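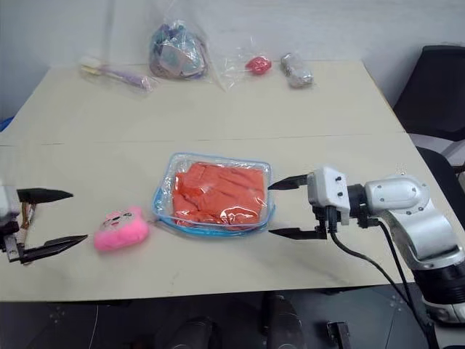
Department of Law and Social Policy, Stundale

Figure 1. Clear pouch holding a folded red-orange cloth, with a pink plush toy.

3.2 Legal help before the hearing

We read 106 tribunal files from housing possession appeals, of which 16 were set aside because the decision notice was missing. Tenants in the remaining files fell into two groups: those who had seen an adviser before the first hearing and those who had only spoken to the duty scheme on the day.

The Waltach clinic took referrals for 11 months and closed its list in April. Its case notes record the date of first contact but often leave out the length of the interview, so we do not report time spent. Following Teixeira, we treat a written letter of advice as early help, even where no adviser came to the hearing. Telephone calls were left out unless a note of the advice was kept on file.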